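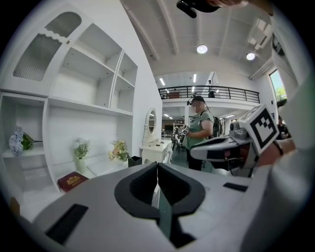
# Setting up a pair of hand-held grippers in a shared workshop

These notes cover the pair we built at the Fostham workshop, using the Jin jaw files and a marker cube on each gripper. The bodies are printed, so you need access to a printer and a free bench for a weekend. Our parts list is on the Gretdale shelf, under the laser cutter manual.

## Fit the pads

1. Clean the inside of each finger with a dry cloth.
2. Stick the black pad on from the tip backwards and press it down hard.
3. Close the jaws. The tips should meet first. If the backs meet first, take the pad off and start again with a fresh one.
4. Leave overnight. Ours went on late on Friday and two had lifted by morning, both on fingers I hadn't cleaned.

## Fix the marker cube

Print the marker sheet at full size with scaling turned off. Check one square with a ruler; it should be 29 mm along each side. Glue the faces on flat, with no bubbles, and keep glue off the black areas.

The cube screws down from inside the body. Do the screws up by hand, then a quarter turn more. The thread is only plastic. 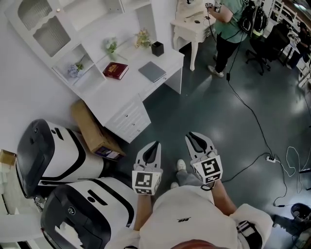 ## Check the tracking

Hold one gripper in each hand, jaws pointing down and forward, elbows loose. Start a recording and turn your wrists slowly both ways. Then walk a few steps and do the same again.

Open the log and look at the frame counts. My first good run had 2359 frames, with the left cube found in 2270 of them and the right in only 1469. One face on the right cube had been glued on upside down. I peeled it off, put on a new one and ran the test again.

Tape down any cable that crosses the floor before you walk about. If the jaws feel stiff after the first session, back the hinge screw off slightly and try again. The Punville group use a softer spring, but I haven't tried it yet.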